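Clearing a shared table - speaker notes

Talk for the Hurkbridge parent and teacher evening. Thirty minutes with questions. Obsa Birhane opens, I take it from the second part.

OPENING (Obsa)

Thank everyone for coming out. Mention the coffee is at the back and the sign-up sheet is next to it.

Say what the talk covers: tables that get used for more than one thing in a day. Desk in the morning, play table after lunch, dinner table at six. We are not going to talk about closets or garages. Those are a different evening.

Ask for hands: who ate dinner this week with something pushed to one side of the table? Wait for the laugh. Move on.

PART ONE - WHY THE TABLE FILLS UP (Obsa)

Things land on a table when they have no other place, or when their place is too far away. A spoon from a play set will not walk back to a bin in the bedroom. Neither will a four-year-old carrying it.

Tell the story about the Jeson shelf. We bought it for the hallway, it held 30 small boxes, and we labeled every one of them. By July most of the boxes were empty and the table was full. The labels were fine. The shelf was in the wrong room.

Pause here. People usually want to tell their own version. Let one or two of them.

PART TWO - SORT BY SIZE FIRST (Ayantu)

Take over from Obsa. No need to introduce myself again, my name is on the handout.

Most advice says to sort by kind: food toys with food toys, blocks with blocks. It works well if you have the bins and the patience. At the end of the day I sort by size. Big flat things come off first. Then anything that can hold something else. Small loose pieces go last, into whatever can hold them.

Flat things are the ones people skip. A board or a tray looks like part of the table, so it stays, and then it collects. Once it is up, you can see how much table you have.

Show the Flokby bin from the bag. Pass it around. Note that the lid sticks - tell them to take it off and leave it off.

PART THREE - ONE TABLE (Ayantu)

Put the picture up and give them a few seconds before talking.
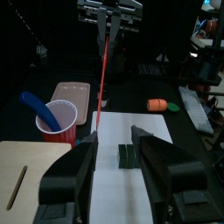
Hurkbridge - Sunday, February 4, 2024

Ask the room what they would pick up first. Someone will say the red cup. Fair enough, it is the brightest thing there, but it is already doing a job. It has a blue utensil standing in it, so it counts as a holder. Leave it until the small pieces are dealt with.

My order: the white board, once the dark green blocks are off it. Then the pink tray behind the cup. The tray has raised edges, so it can take the orange piece and the green disc from the back of the table. The wooden board with the slot goes flat under the white one.

Keyboard: this one gets an argument every time. It goes to the desk side and stays there. If the table is also the desk, give it one fixed edge and keep toys off that edge. Obsa disagrees and wants it in a drawer. Let him say so.

Do not spend more than five minutes here.

CLOSE (Ayantu)

Homework: one table, one week, flat things first. Write down what comes back to the table most often. Bring the list to the next meeting, or leave it in the Sisay room mailbox by the front door.

Collect the Flokby bin before people leave. Take questions until they need the room.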